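Closing the Nanley shop

I sold my last bar of soap over the counter in June. The shop in Nanley had been open for 4 years and the rent had gone up twice, so when the lease ended I handed back the keys and moved everything to the unit at Wundstead.

We now sell hand soap, a face balm and a shampoo bar, all online or through stockists. There are 55 stockists at the moment, mostly hairdressers and small chemists. Wakmont was the first to take us on and still orders more than anyone else.

Ga-eun Ham does the recipes. She spent most of last year on the shampoo bar, which went soft in the post every time the weather turned warm. The version we sell now is harder and a bit smaller. A few customers have written to complain about the size - fair enough, the price stayed the same.
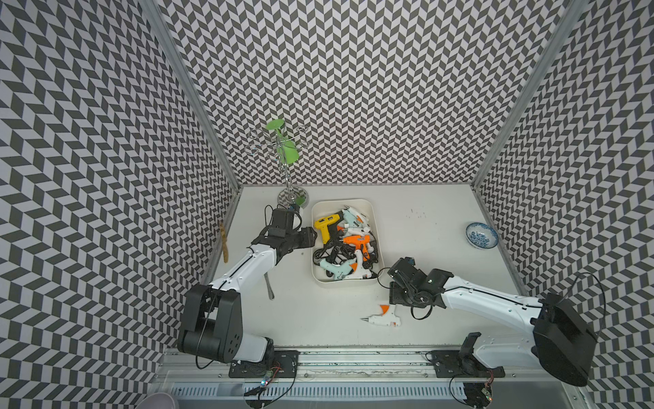

The new wrapping is what I'm working on now. The old labels were plain brown and got lost on a shelf, so I've been looking at patterns. I keep coming back to a zigzag in charcoal and pale grey, like the chevron on those walls, with a white band left clear for the name. Ga-eun thinks it will look too busy on the balm tin. We'll try it on the soap first.

Byun are printing 184 sleeves as a test run. If the ink doesn't rub off, I'll order the rest and send them out with the spring stock.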